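From: Azra Obradović
To: ondley-list
Subject: Re: [ondley-list] New Kastodura album, first impressions?

Ok-hee Hong wrote:

> I've played it three times through and I still can't decide. The
> first four songs sound like leftovers from the last record, same
> tempo, same key as far as I can tell, and the drums are so far back
> I had to check my speakers. Then "Flendar" comes on and I forgive
> everything. Does anyone else think the running order is the problem?
> Also, what is she singing in the second verse? I hear "carry the
> water" but my brother swears it's "marry the daughter."
>
> Ok-hee

It's "carry the water." The lyric sheet is in the LP sleeve, in gray type on slightly darker gray, so I don't blame anyone who gave up on it. The download doesn't come with one.

I agree with you about the running order but I would go further. I think the album has two beginnings. "Flendar" is the obvious opener, with the long organ note and the voice coming in before you expect it, and they put it at track five. When I moved it to the front and pushed "Low Season" back to open side two, the quiet songs made more sense to me. They need something loud before them. As it stands you get sixteen minutes of people being careful, and by the time the band wakes up a lot of listeners will have gone to make dinner.

On the drums I disagree. They are low in the mix, but I think that was a choice and it mostly works. Listen to "Ní Chonaill" on headphones. The brushes are panned hard left and the kick is barely there until the last chorus, and when it comes up you notice it. On speakers in a normal room you lose all of that, and I can see why it sounds like a mistake. The first record was mixed for small rooms and this one wasn't.

The words are better than last time. She has stopped rhyming every line, and the song about her father's shop is the best thing she has written. It has no chorus at all, only the list of what was on the shelves and the prices, and then the one line about the key. I could do without the spoken part in "Customs," which goes on for two minutes and explains what the song has already said.

Seung-woo asked off list whether the vinyl is worth it. The pressing is 600 copies and mine is number 300, which pleased me more than it should have. Side one is quiet and flat. Side two has a tick through most of the first song, and Bok-nam Baek tells me his copy has the same one, so it's probably in the pressing. If you mainly want to hear the music, get the download and wait to see if they do a second run. 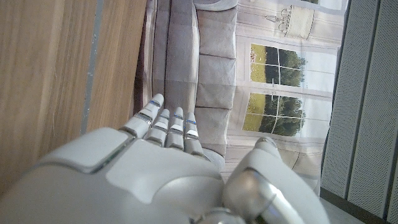

I would also say don't judge these songs until you've heard them live. I saw the November show at the Ondley, which holds 300 when they take the chairs out, and they played seven of the nine. "Low Season" was twice as fast and had a proper ending where the record just fades. The drummer was loud - nobody could have complained about him that night - and the new bass player sings harmony, which she doesn't do anywhere on the album. I don't know why they left that off. It was the best part of the set.

Two small things while I'm writing. Sang-wook Shim is still collecting set lists for the archive page and is missing both nights from the spring tour. If you have a photo of one, or even scribbled it down on the way home, send it to him directly and not to the list, as attachments get stripped here. And the B-side that was up for free last year has been taken down. I have it if anyone wants to know how it goes, but I'm not going to share the file. They've said it will be on the next EP.

Ok-hee, try it with "Flendar" first and tell me if it changes your mind about the opening four. I'd leave the last two where they are.

Azra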